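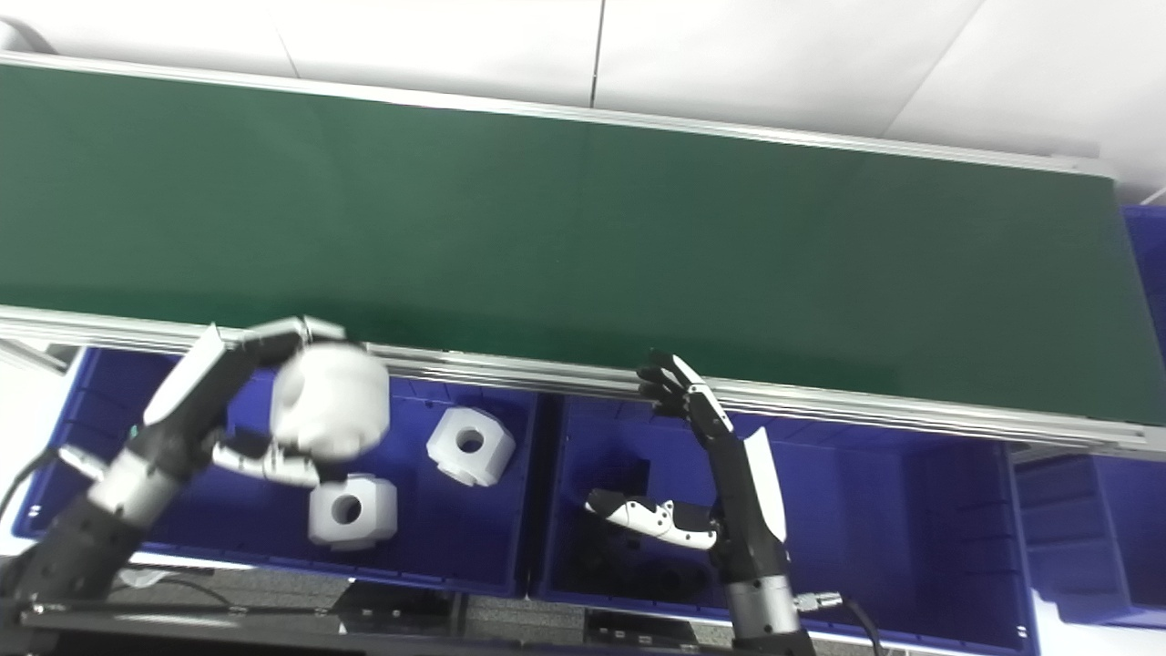
The conveyor and storage bins at the Brenby sorting station.

Sorting Station Enters Regular Use

The sorting station at the Brenby site entered regular use in November 2021, following a trial period that began in April. The station serves the packing areas at Cernenon and Sanier, which previously received mixed parts and sorted them by hand on arrival.

Parts are carried along a green belt and placed in blue plastic bins set in a row beside it. White blocks with a center hole were chosen as the first item to be handled. Staff are asked to observe the following arrangements.

Bins should be exchanged when they hold 50 blocks. A full bin is to be moved to the Sisodia shelving by two people and replaced at once with an empty one. Bins of other colors are reserved for returns and should not be placed beside the belt.

The station is expected to handle 2,000 blocks each week through the winter. Departments wishing to have other parts included should submit a written request to the Brenby site office, with a sample of each part and the quantity required.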